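About Us | Biltero

Filed under: Company / Who we are

Print this page | E-mail this page

Small shop, one method. We teach two-armed robots to pick up ordinary store items and show them to a scanner. Started as a side job inside Gesport, on our own since April. Same bench, more coffee.

The method is called Cumari. Short version — the robot doesn't get told where the barcode is. It learns to turn the thing until something reads. People drive the arms by hand first, the arms copy, then we let them try on their own and keep the tries that worked. Those go back into training. Repeat.

2,000 hand-driven runs in the first set. We thought we'd need a lot more. Tubes came quickly, pouches are still a pain, anything shiny and crimped is worse. The hard part is the last inch, getting an item up close under the reader without bumping it.

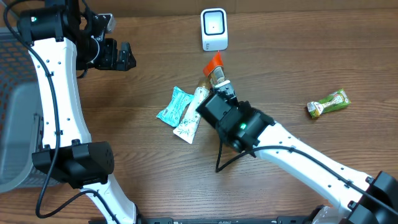 Caruso wrote in after our first write-up to say that a fixed scanner was cheating a little, and that a real checkout would have the reader moving or the customer in the way. Fair point. We've since run the whole test over with the reader shifted between tries. Scores dropped, then came back most of the way after one more round of training.

Numbers, becuase everyone asks. Last full test was 204 tries on items the robot had not trained on. 177 good reads. The misses were mostly soft packs that folded in the grip, plus a few where the arm just gave up early. We publish the misses too — list is in the results section, with our notes, messy as they are.

What we don't do: sell arms, build grippers, or promise you a store with no staff. We do the learning part. Parts are off the shelf so other labs can repeat what we did and tell us where it breaks.

There are 14 of us now. Half on training, half on the bench, everbody on cleanup. Office opens at 9 a.m., bench usually later. Visits fine, write first. Students welcome, bring something awkward to pick up and we'll put it on the test list.

Share (14) | Comments (2)

E-mail this page | Print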